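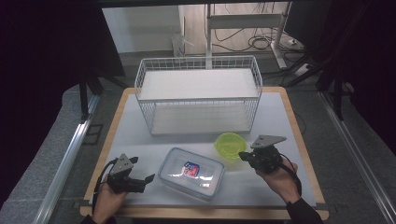 ## 4. Leveling and loading the Tolinwood 800 shelf unit

Complete Section 3 (frame assembly) before starting. The unit must stand upright on its four feet, with all cross braces fitted and finger-tight only.

### 4.1 Leveling the frame

1. Move the unit to its final position. Leave a gap of 200 mm between the back posts and any heater or vent.
2. Place a spirit level on the lowest shelf, parallel to the front rail.
3. Turn the front feet with the 13 mm wrench. Clockwise raises the corner.
4. Repeat with the level running front to back, adjusting the rear feet.
5. Check that all four feet carry weight. A foot that spins freely by hand is too short.
6. Tighten the cross braces, starting at the bottom. Use the long arm of the hex key.

**Note:** On carpet, check the level again after the unit has been loaded for a day. The feet settle unevenly on thick pile.

### 4.2 Fixing to the wall

The overall height is 1,610 mm with the feet fully screwed in. The wall bracket must be used in every installation.

1. Hold the bracket against the wall behind the top rail and mark both holes.
2. Check for pipes and cables.
3. Drill and insert anchors suited to the wall. Anchors are not supplied.
4. Screw the bracket to the wall, then hook the strap over the top rail and pull it tight.

**CAUTION:** Do not fix the bracket to drywall alone. Locate a stud or use a hollow-wall anchor rated for the load.

### 4.3 Setting the shelf height

Shelves rest on clips that fit the slots in the posts. Slots are numbered from the bottom.

1. Empty the shelf.
2. Lift the front edge until the front clips are free, then pull the shelf forward.
3. Move all four clips to slots with the same number.
4. Slide the shelf in, rear edge first, and press down until each clip clicks.

The clear width between posts is 597 mm. Bins wider than this will not seat, even at an angle.

### 4.4 Loading

- Put the heaviest items on the two lowest shelves.
- Spread the load across the full width.
- Do not hang items from the front rail.
- Do not stand on any shelf.

**Note:** Shelves from the earlier Skyrme range use a narrower clip and are not interchangeable.

If a shelf rocks after loading, unload it and compare the slot numbers at all four posts. If the numbers match, repeat 4.1 from step 2.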